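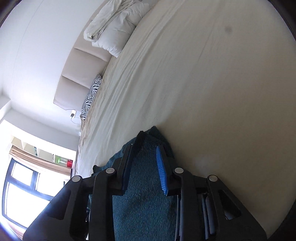
HAND GRIPPER, HOME BUILD - PRE-USE INSPECTION
Build name: Masanja
Checked by: Ott Lapiņa
Last revised: February

1. Pivot pins
Push each one sideways with a thumbnail. No movement allowed.
Comment: OK. The far right elbow was stiff, so I backed the pin off a hair and tried it again. Fine now, and so is my thumbnail, mostly.

2. Blue grip pads
Ridges clean, edges stuck down, no glue showing.
Comment: PASS, grudgingly. A pad that lifts at the corner will snag knitwear, and knitwear in this house has owners.

3. Jaw travel
Open fully, close fully, 15 times. Stop at any click.
Comment: OK. One squeak at the start. Squeaks are not clicks. I wrote the rules.

4. Pinch points
Fingers stay on the handle and out of the linkage.
Comment: OK. See the shop first aid box, which is short 3 bandages, all mine.

5. Cloth test on the bed
Spread the garment flat, smooth the sheet, fold one sleeve across the body. Soft items only, no zippers.

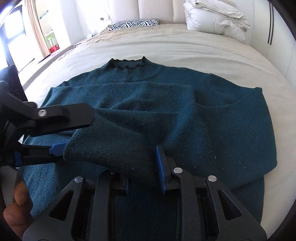

Grip the sleeve close to the cuff and keep the jaw tips out of the knit. If a loop catches, open the jaws before pulling anything. Lint on the sweater is not a fault of the tool, whatever gets said at dinner.
Comment: PASS for use on teal. Other colors at the operator's risk.

6. Cables and trip hazards
Anything plugged in near the headboard stays on that side of the bed.
Comment: OK.

7. Cycle log
Write down the total before putting the tool away.
Comment: 573. The page before says 297, so either I've been busy or I skipped a page. Looking for the page.

Result: cleared for use, recheck item 2 before next session - O.L.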